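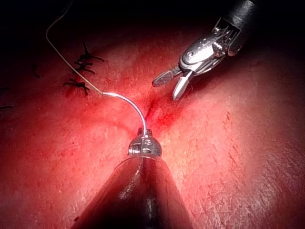
Wernis support say that a jaw opening without a command is nearly always cable stretch, and that we should swap the instrument and carry on. We have swapped it. The fault came back on the new one.

The setup is a two-arm bench rig running an automatic suturing routine on tissue, with no patient and no clinical use. Controller is a Janeser, planner is our own. The left arm holds and pulls the thread, and the right arm takes the needle, lets go and comes back for the tie. Over 200 logged throws we have had 8 where the right jaws were recorded as closed when they were open. The planner believes the log and goes on to tension the thread, which by then has looped round the base of the jaws, where they meet the wrist.

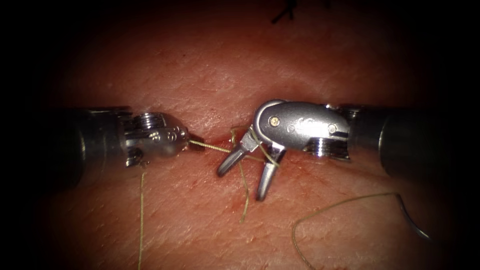 At that point the left arm keeps pulling, the force estimate climbs and nothing trips until the soft limit. Twice we got to the emergency stop first. The incision edges were pulled out of line both times, and that piece of tissue was no use for measurements.

What I have ruled out so far:
Homing is repeated before each run.
The motor current limit on the jaw axis is unchanged since March.
Network dropouts – none in the log.

Is there a way to confirm jaw angle that does not depend on the motor encoder? And should the planner be allowed to tension at all without it?

Posted by shaftandclevis, 12 October 2019

ohmsworth
Had the same thing. Turned the speed down and it went away. Try that.

Tallow_Bench
Slowing down may hide it, but I would not count that as a repair. The encoder sits at the motor end. If the thread gets into the hinge, the motor can turn to the closed position while the cable takes up the difference, and the controller reports what the motor did. That also explains why a new instrument made no change.

Look at jaw motor current in the closing move, not only the final position. On our rig a clean close on nothing and a close against trapped thread differ early in the move. We compare each close against a stored trace and stop if it departs from it. It needs a fresh trace for every instrument.

For an independent check, use the camera. You only need a coarse open or closed result, taken before tensioning starts. We hold both arms still for 60 ms and take the reading then, as moving shafts and bright reflections off the metal gave us false results. If camera and encoder disagree, the arms hold position and the run waits for a person. Do not let it reopen the jaws by itself. With a loop round the hinge, opening can draw the thread tighter.

On your second point, no, I would block tensioning until both agree. I would also move the force limit out of the planner and into the controller. Yours sounds as if it is set for the arm and not for the tissue.

shaftandclevis
Thanks. Compared the current traces last night and six of the faults do show an early rise. The other two look normal, so the camera check is going in as well. Tensioning is blocked for now. The speed was already low, for what it is worth.

Tallow_Bench
For those two, check the log timestamps. Ours wrote the commanded jaw state and the measured one to the same field after a firmware update – the last writer won. Separate fields fixed it.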